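Flurkora: Kitchen Water Hardness Readings

Flurkora is a table of tap water hardness readings taken at household kitchen sinks in the Norkusia district. It was compiled by Kaede Tsuji to compare readings at the tap with the values published for each supply zone. Version 2 holds over 2,000 readings from 400 households.

Contents

readings.csv has one row per reading. households.csv has one row per address, with the street name removed. zones.csv maps each household to a supply zone.

Fields

household_id – integer, stable across versions
month – month of sampling, as text
draw – "first" or "flushed"
hardness_mgl – total hardness as calcium carbonate, in mg/L
softener – yes, no or unknown

Sampling

Samples were drawn from the cold kitchen tap into a clean 250 mL bottle. For a first draw, the tap had been closed overnight. For a flushed draw, it ran for two minutes. Aerators were left in place. Titration was done the same day with the Shimada drop kit, and each result is the mean of two runs. Where the runs differed by more than one drop, a third was made and the outlier discarded. 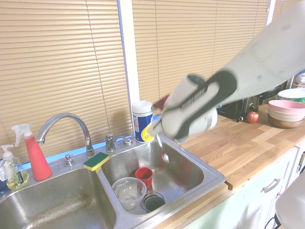

Double-basin stainless steel sink, white mug held above its back edge. 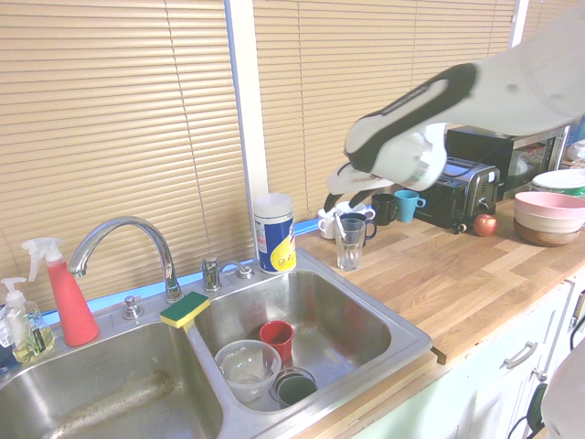

Daichi Ikeda wrote in after version 1 that 97 rows marked "flushed" came from homes with a softener on the cold line, and that zone averages should leave them out. Those rows are still in readings.csv. The zone averages have been recomputed without them.

Known limits

Apartments are underrepresented. Well water is not covered. January has few readings and should not be used alone for seasonal comparison. Values below 20 mg/L are near the resolution of the kit.

License

CC BY 4.0. Cite as "Flurkora, version 2".

Related items
Grallel: pipe material by supply zone
Norkusia supply zone boundaries
Kettle scale survey, 1,000 households
Drop kit calibration notes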